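Werkstatt > Notizbücher > Gratus > Winter

30. Januar 2022

Weiter mit den Fragekarten für Gratus. Gestern Abend habe ich den ganzen Satz noch einmal laut gelesen, mit der Uhr daneben. Beim lauten Lesen merkt man, welche Fragen zu lang sind. Karte »Was hat dich heute getragen?« bleibt. Karte »Wofür könntest du, wenn du ehrlich zu dir bist, noch dankbarer sein?« ist gestrichen, sie klingt wie ein Vorwurf. In der Proberunde hat bei dieser Karte niemand etwas geschrieben.

Stand jetzt: 40 Karten sind fertig formuliert, 50 sollen es für den ersten Druck werden. Die fehlenden möchte ich aus den Notizen der Abende in Jumolano nehmen und nichts Neues am Schreibtisch erfinden.
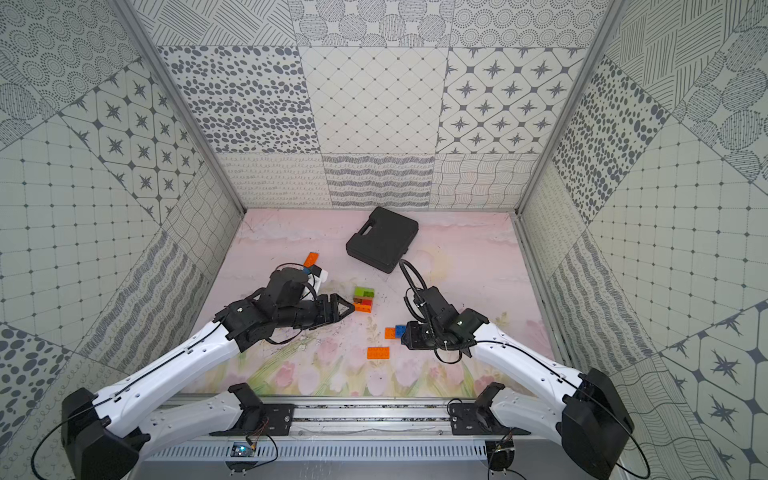 Offen ist noch die Reihenfolge. Zuerst hatte ich die Karten nach Themen sortiert (Morgen, Arbeit, Familie, Körper, Abschied). In der Gruppe wurde aber ohne Ordnung gezogen, und das Gespräch war lebendiger als mit der sortierten Fassung. Ich schlage vor, die Themen nur ganz klein auf die Rückseite zu setzen. Wer sortieren will, kann es tun.

Zitate: Wir haben lange überlegt, ob auf jede Karte ein Zitat kommt. Ich bin inzwischen dagegen. Bei vielen Zitaten, die im Netz stehen, kann ich die Quelle nicht finden, und ein falsch zugeschriebener Satz ist mir peinlich. Außerdem lesen die Leute dann das Zitat und überspringen die Frage. Im Begleitheft dürfen einige stehen, aber nur mit Buch und Seitenzahl.

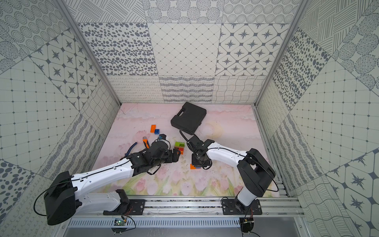
Ilze Krastiņa

Zum Begleitheft. Die Einleitung ist mir noch zu feierlich. Dreimal kommt das Wort »Reise« vor, einmal »Schatz«. Bitte beim Gegenlesen solche Wörter mit Bleistift anstreichen, ich höre es in der fremden Sprache nicht immer. Auch »Dankbarkeit« steht in fast jedem Absatz. Vielleicht reicht es, wenn die Übung selbst davon handelt.

Schreibzeit: In der Proberunde hatten wir 2 Minuten pro Karte. Für die meisten war es zu knapp, eine Person war nach dem ersten Satz schon fertig und hat aus dem Fenster geschaut. Ich möchte im Heft keine feste Zeit angeben. Die Leitung der Runde soll selbst spüren, wann die Stifte ruhiger werden.

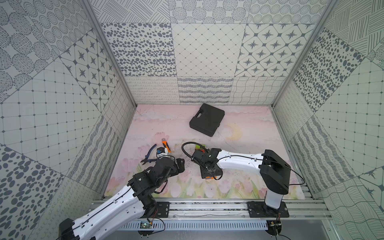

Papier: Das Muster von Leite ist angekommen. Das dickere fühlt sich schön an, aber der Füller drückt sich auf der Rückseite durch, und mit Kugelschreiber bleibt eine Rille. Das glatte Papier mag ich weniger, es schreibt sich darauf jedoch sauber. Ich frage nach einer Sorte dazwischen. Auflage bleibt bei 100 Sätzen, mehr kann ich im Flur nicht lagern.

Die täglichen Mails über Netard sind angelegt, aber noch nicht eingeschaltet. Im Betreff stand zweimal dieselbe Frage, das habe ich korrigiert. Bitte noch prüfen, ob der Abmeldelink auch auf dem Telefon gut zu treffen ist, bei mir liegt er zu dicht am Rand.

Eine Sache aus der letzten Runde, die ich nicht vergessen will: Als jemand bei der Karte »Abschied« geweint hat, haben alle sofort getröstet und geredet. Danach war die Stille weg, und wir sind nicht mehr zum Schreiben zurückgekommen. Ins Heft für die Leitung gehört ein Absatz über das Abwarten. Wie man das formuliert, ohne kalt zu klingen, weiß ich noch nicht.
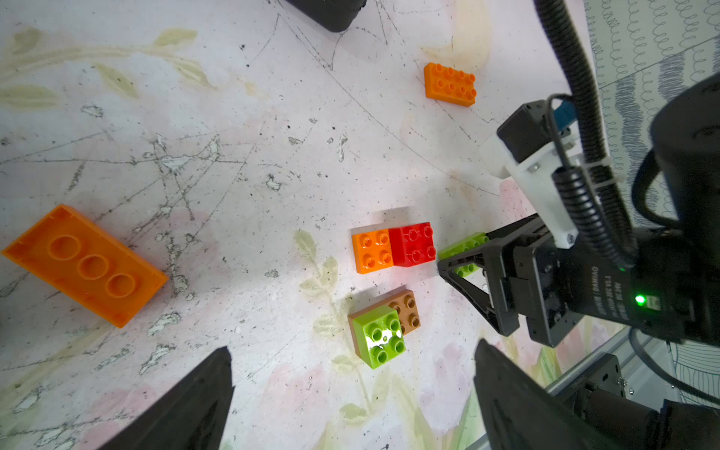

Orangefarbener Stein mit der Unterseite nach oben, auf der zerkratzten Tischplatte.

Für Februar:
- fehlende Karten aus den Notizen von Jumolano abschreiben
- Einleitung kürzen, höchstens eine Seite
- Leite wegen Papier anschreiben
- neue Proberunde, diesmal mit Leuten, die noch nie Tagebuch geführt haben
- Rückseite: Themen klein oder ganz ohne?

Kontakt | © 2022 Werkstatt Gratus | Nach oben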